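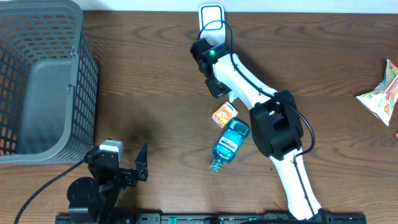 White arm with black joint housings over a wooden tabletop, dark gray laundry basket at left.

Faswood work zone products: questions we get, and what we think of the answers

Reading time: 5 minutes

Search the help pages Enter a keyword Go

Who is behind Faswood?

Faswood is a small company that rents, sells and repairs equipment for road work zones: cones, drums, portable signals, arrow boards and the trailers they sit on. It was started by Ragnheiður Hjaltested, who spent her early career inspecting work zones for contractors and came away with a low opinion of most product brochures. She still reads every page on this site before it goes up. If a claim can't be backed by something we've watched on a job, it gets cut.

Do you make your own products?

One of them. The Cloreck is a ballast base for portable signs, and we designed it. The Sial (a portable signal) and the Flurker (a sequential warning light) come from outside suppliers. We put our label on the service, so call us when they break.

Is the Cloreck really "windproof"?

No, and please be suspicious of anyone who uses that word about a portable sign. A sign is a sail on a stick. The Cloreck has a low, wide footprint and it does better than two sandbags thrown over the legs, mostly because sandbags split, slide off or get borrowed. In a serious gust it will go over like anything else. If the forecast is bad, lay your signs down or take them in.

Will sequential lights slow drivers down?

Maybe a little, for a while. We hear large promises about this from sellers and we don't repeat them. What the Flurker does well is show the direction of a taper at night, when a row of separately blinking lamps looks like a string of random dots. Drivers seem to find the open lane earlier. Whether they take their foot off the gas is another matter, and we'd want to see speeds measured on your road before we believed it. A badly laid taper with nice lights on it is still a badly laid taper.

How many lights are in a Flurker set?

The standard set has 20. You can run fewer. Lights on the same channel find each other when switched on, and if one drops out the rest close the gap. That last part works most of the time. When it doesn't, switch the whole set off and back on, starting from the upstream end.

Can the Sial replace flaggers?

On some jobs. It suits a short one-lane closure with a clear view from one end to the other and no driveways in between. It does not suit a closure with side roads, farm entrances or a gas station in the middle, and we have turned down rentals where that was the plan. A signal can't wave a school bus through or notice that a driver is confused. Remember too that people lose patience with a red light on an empty road much faster than they do with a person holding a paddle.

Your agency may also have rules on where portable signals are allowed. Ask them before you ask us.

What about the "smart" detection mode?

It holds the green longer when vehicles keep arriving. On uneven traffic it helps. On steady traffic it makes almost no difference, and we tell people to leave it in fixed timing, where at least you know what it is going to do. The detector misses bicycles now and then. If cyclists use the road, set the clearance time for a slow rider going uphill and don't trust the detector to handle it.

How long do the batteries last?

Longer in the brochure than on the shoulder. Cold weather, a dirty solar panel and an old battery will each take a bite out of the figure you were quoted. From November to April we recommend a spare battery on site for every signal head. We charge rental for the spare, so feel free to doubt our motives, or bring your own.

Are your products crash tested?

Ask for the paperwork, from us and from everybody else. "Crashworthy" gets printed on a lot of things. What you want is a document that names the exact device, with the exact base, light and sign panel you plan to use. Bolting a heavier battery box onto a tested drum gives you an untested drum. We'll send papers for anything we supply, and if we don't have them for your combination we'll say so.

What is the minimum rental?

3 days for signals, one week for everything else. The day of delivery counts only if the equipment reaches you before noon.

Do you repair equipment bought somewhere else?

Usually, yes. Arrow boards and trailers are no trouble. We won't open another maker's signal controller - we've tried it, and the bills weren't fair to anyone.

What happens if something is hit or stolen?

Move your people out of danger first, then call the police, then us. We'll replace the unit the same day if we have one in the yard. Cones go missing constantly and we allow 2 lost per rental before charging. Past that you pay for them, and we don't need to hear about the wind.

Can I get a discount for a long project?

Yes, from the second month. Ask for it in writing, as you should with any supplier.

Faswood - Unit 123, service yard entrance - Contact us - © Faswood, all rights reserved - Back to top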